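Putting a peg in a hole: notes for the Saturday talk, Davell
Nuno Antunes

Sign up for the Davell talks newsletter and get the program in your inbox every month. You can unsubscribe at any time. [Subscribe] [No thanks]

START. Say hi, thank Davell for the room, check they can hear me up the back. Ask who has kids. Ask who has stepped on a toy in the dark. Same hands go up, move on.

Okay so I lay out boards for a living, or part of a living. A board is a flat thing with smaller flat things on it, and the smaller flat things have holes and slots, and into the holes and slots go pegs. My mum still asks me what I do and that is honest to goodness the longest version I've managed for her. The one I'm on about today we call the Fliven board, after the shed we drew it up in (the sign over the door, long story, skip it if we're running behind).

WHY PEGS. Everybody thinks this is easy! Pass the sample plate around now, with the two pegs, the good one and the one I filed badly. Don't say which is which. Give them a minute. Listen for the swearing.

Things to get across while it's going round:
- A loose hole teaches you nothing. A tight hole makes you hate the person who drilled it.
- The last little bit is the hard bit. Getting the peg over to the hole, fine. Getting it to drop is where you start tilting and wiggling.
- If it goes in crooked it jams, and pushing harder makes it worse. I have pushed harder many, many times.

COLOUR. I always get asked about colour so do it early. White board, white plates, blue pegs. The blue was my call and I'd make it again, because you can find a blue peg from across the room. White plates on a white board I'm less sure of. I like the look of it, it's calm, but in flat light the edges go missing on you and you're squinting for a hole. Clelska offered me grey and I said no and now I think about grey quite a bit.

The table matters too. Get the darkest one you can find and put plain dark cloth behind it. My old bench was pine with coffee rings all over it and you couldn't see a thing.

PICTURES. Put all four up, shut up for ten seconds, let people look. 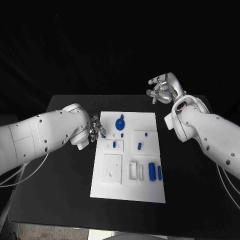
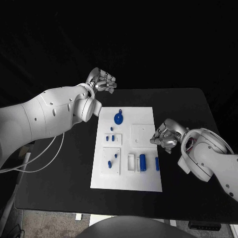
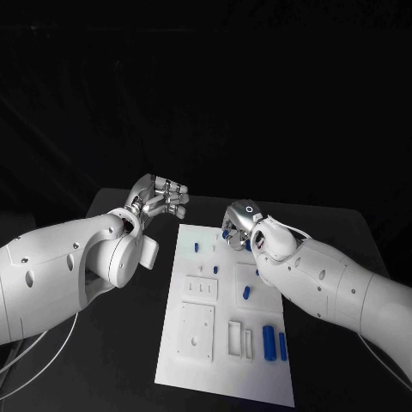
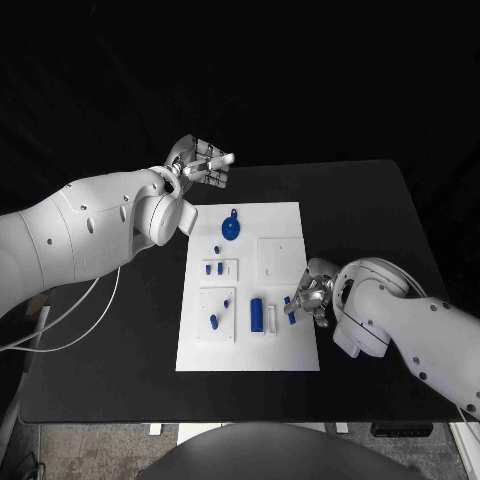 The white board on its dark table. Last picture: two blue pegs side by side in the small plate, and a narrow slot beside them still empty.

TALK TO THE PICTURES, laser pointer if the batteries are any good. Start on the last one, with the small plate. Slots that close together look tidy on paper, but you want room to get your fingers around one peg without bumping its neighbour. My rule is to draw it, then spread it out a bit more than feels right.

Then the leaning peg, bottom left plate, last picture. I love a leaning peg. A peg standing dead straight tells you very little and a leaning one gives you something to talk about. Ask the room what they'd do with it: straighten it where it is, or lift it out and start over? I'm a lift-it-out person. My brother straightens. We don't discuss it at Christmas.

Then the round blue one near the top with the little knob. Everyone's favourite. People reach for it first, every time, like the big button in an elevator. If you're laying out your own board put something like that at the far end, so hands have to travel over the rest to get there.

Jump back to the first one for the big square plate on the right, two blue bits on it there, and then the last one where it's mostly bare and you can see the little round hole. I find a bare plate much harder to leave alone than a full one. Is that just me? (Wait. Someone always says no.)

COST. Keep it short. The whole kit came in at 89 dollars not counting my time, and nobody counts my time. The dear part was the drilling, the Antunes family drill press having died in October. Spare pegs: make more than you need. They roll, they go under the fridge. I keep mine in a jam jar with the lid on.

SIZES. If there's a keen person they'll want numbers, send them to the handout, page 3. Don't read them out, I did that last time and lost the room.

QUESTIONS. Likely ones: can kids use it (big pegs yes, tiny ones no, they'll eat them), do you round the tops (a touch, with fine paper), would I sell one (ask me after).

Get the sample plate back before they leave. And both pegs!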